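8月12日（土）　ケーブルの弧と自己フィルタ
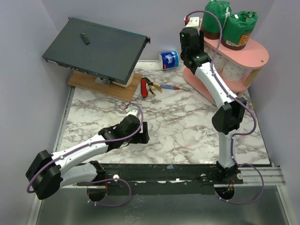
■ 午前：計画失敗の再現

昨夜のうちにAmetepeへ溜めておいた計画要求のログを、Celtonにオフラインで流し直すところから始めた。要求は136件。実機は動かさず、当時の関節角、点群、目標姿勢だけを入力にする。失敗したものの内訳を見ると、大半が「開始状態が干渉」で返ってきている。経路が見つからないのではなく、探索に入る前に弾かれている。

開始状態で干渉と判定されたリンクは、右腕の手首と前腕に集中していた。相手は占有格子。つまり自分の腕のすぐ横に障害物があることになっている。格子を可視化すると、手首の上から右へ弓なりに伸びる細い塊が出た。紫のケーブルである。コネクタから高く弧を描いて棚の上を横切り、前腕に沿って肘を回る。URDFにケーブルは入っていないので、Rillowの自己フィルタは当然これを腕の一部とみなさない。点群に残り、格子に積まれ、腕自身の障害物になる。

左腕の側は弧が低く、手首を越えたあと前腕に沿っているため、リンク形状に余白を足すだけでほぼ消える。右腕は弧の頂点がリンクから離れすぎていて、余白では届かない。試しに余白を広げてみたら、ケーブルは消えたがピンクの棚の上段の縁も一緒に消えた。縁が消えた状態で計画を通すと、手首が棚板を貫く経路を平気で返してくる。オフラインで見ていてよかった。元の値に戻した。

■ 棚まわりの形状

棚は占有格子に任せず、既知形状として干渉環境に登録してある。ただし登録されているのは上下の棚板だけで、それも単純な直方体だった。実物の上段は右端が広い丸みになっており、下段は左へ長く出ている。直方体のままだと右端で余計に避け、左下では足りない。メッシュを起こし直すほどでもないので、上段は直方体と円柱の組み合わせ、下段は寸法を測り直した直方体にした。支柱と短い脚も追加。右端近くの小さい穴は無視。

上段に載っている緑と茶の袋は、口がくしゃくしゃに絞ってあるせいで点群の輪郭がフレームごとに揺れる。袋の上端が格子一つ分上下するだけで経路の通り道が切り替わり、再計画のたびに肘の向きが変わる。これは以前からの症状で、今日のケーブルの件とは別。袋については時間方向の最大値を取って保守的な高さで固定することにした。把持候補の生成は別の点群を見ているので影響しない。

■ 昼：ケーブルをどう表すか

Mirela Amaralに相談。案は次のとおり。

・ケーブルを色で抜く
・ケーブルを関節角から予測した形状で抜く
・手首の上方に腕と一緒に動く除外領域を置く

色で抜く案は実装が一番早い。紫は作業面の中でよく目立つし、マーブル柄の灰色や茶色の筋とは色相が離れている。問題は棚のピンクで、照明が振れると彩度の低い側で境界が怪しくなる。工具やシュリンク包装のような光沢物に紫が映り込む可能性もある。Mirelaは反対だった。今の作業台では通っても、Asstead側のセルへ持っていった瞬間に調整し直しになるという意見で、これは正しいと思う。

形状を予測する案は、弾性体として真面目に解くと計算が重い。ただ、固定点が前腕の白い結束バンドとコネクタに限られているので、その間を曲線で近似すれば足りる。手首の回転で弧が倒れる向きと高さが変わるぶんは、関節角から表引きする。弧の太さには5cmの半径を与え、その管の内側にある点を捨てる。管の中に本物の障害物が入ったら見えなくなるが、除外領域を箱で置くよりは捨てる体積がずっと小さい。

結局この案にした。肘より下、基部の外側に膨らむループは今回は触らない。カメラの死角に入ることが多く、格子にもほとんど出てこない。

■ 午後：実装

Rillowの自己フィルタに、リンク形状とは別の「付属物」という型を足した。親リンク、制御点の表、半径を持つ。表は左右別々に持たせる。鏡像で済ませようとして最初は符号反転で書いたが、左右でコネクタから出る向きも弧の形も違うので成立しない。表を分けたら素直に動いた。

制御点は手で拾った。手首を回しながら止めて、点群上でケーブルの頂点と変曲点らしいところをクリックし、関節角と一緒に保存する。地味な作業で、点と点の間は線形補間。手首の可動域の端では補間が怪しいので、その範囲では半径を広げるようにしてある。広げた範囲に入ったことはAmetepeのログに印が付く。

途中で妙なことがあった。静止中は完全に抜けるのに、ログの中で腕が動いている区間だけケーブルの残像が出る。制御点の精度を疑って拾い直したが変わらない。関節角と点群の時刻を並べると、点群側が約70ms遅れていた。自己フィルタは最新の関節角を使っており、点群の取得時刻での補間をしていない。腕本体のほうは余白が吸収していたので今まで表に出なかっただけらしい。フィルタの入口で関節角をバッファし、点群の時刻で引くように変更。残像は消えた。

余白の一部はこの遅れを隠すための値だったことになる。明日以降、余白を詰められるか確認する。コミットメッセージには遅れの件を先に書いておいた。

■ 左奥のラック機器

作業台の左奥に斜めに載っている、暗い灰色のラックマウント機器も格子に問題を出している。天面が暗くて平らなため深度が欠ける。耳金具が角から張り出していて、左腕が奥へ伸びる経路ではそこが一番近い障害物になるのに、点群ではまばらにしか出ない。機器の下の板と金具のあいだも陰で欠ける。

欠測を自由空間とみなす設定になっていたのが原因なので、ここは未知のまま残すように変えた。全域でやると計画がほとんど通らなくなるため、機器を囲む領域に限る。Celton側では未知を占有と同じ扱いにする。天面の黒いリブ付きの小さい部品は、現状の格子の解像度では本体と区別がつかない。把持対象にするなら専用の切り出しが必要。

ペンチやドライバーの並びは今回の経路には関係しない。ただ、ドライバーの青い柄は半透明で、柄の部分だけ深度が後ろへ抜ける。軸と柄が別物体として出てくるのはそのせい。チケットだけ切った。

■ 夕方：再実行

同じログを新しい構成で流した。開始状態の干渉で返るものは2件まで減った。どちらも右手首が可動域の端にあり、半径を広げてもなお弧の一部が管の外へ出ている。制御点が足りていない。残りの失敗は純粋に探索時間切れで、棚の段のあいだへ手首を差し込む要求に偏っている。下段の形状を直したぶん通り道が狭くなったので、以前通っていたものが時間切れになった可能性がある。差分は取ったがまだ読んでいない。

自己フィルタの処理時間は少し増えた。管の内外判定を全点に対してやっているのが無駄で、親リンクの外接球で先に絞ればよい。急ぎではない。

ついでに、1月に自分が書いた設定ファイルのコメントを見つけた。「右腕の点群にノイズ。原因不明、余白で対処」とある。ノイズではなくケーブルだった。コメントは消して、今日のコミットへの参照に差し替えた。

■ 残り

・右手首の可動域の端で制御点を追加
・余白の見直し（時刻補間を入れた前提で）
・時間切れになった要求の差分確認。探索の初期値に過去の解を使うかどうか
・付属物の型を設定ファイルから読めるようにする。今は左右の表がソースに直書き
・天板のうすいピンクの染みを、Rillowの領域分割が物体候補に上げてくる件。高さがないので平面除去のあとに残るはずがなく、色だけで拾っている経路がどこかにある

実機での確認は、Mirelaが差分を読み終えてから低速でやる。

お問い合わせ ｜ 無断転載を禁じます ｜ ページの先頭へ戻る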